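Preguntas frecuentes del socio - C.F. Tolum

¿Quedan abonos?
Quedan 30, todos detrás del poste. El poste es nuestro jugador más regular.

¿Puedo ceder mi asiento?
Sí, hasta 9 partidos por temporada. Avisa en taquilla antes de las 18:00; Ragnvald Holmgren cierra puntual, incluso con cola.

¿Los niños pagan?
Los menores de seis años, no. Necesitan carné igualmente, y foto en la que miren a cámara. Suerte.

¿Cómo funciona el viaje a Tandach?
El autobús sale en agosto desde la puerta norte. El precio incluye la ida y la vuelta, también si perdemos.

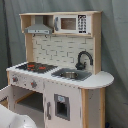

Para apuntarte basta con el número de socio y el DNI. El bocadillo va aparte.

¿Devuelven el dinero si se suspende el partido?
Si no ha empezado, sí. Si ha empezado, vale para la nueva fecha - y no, jugar mal no cuenta como suspensión.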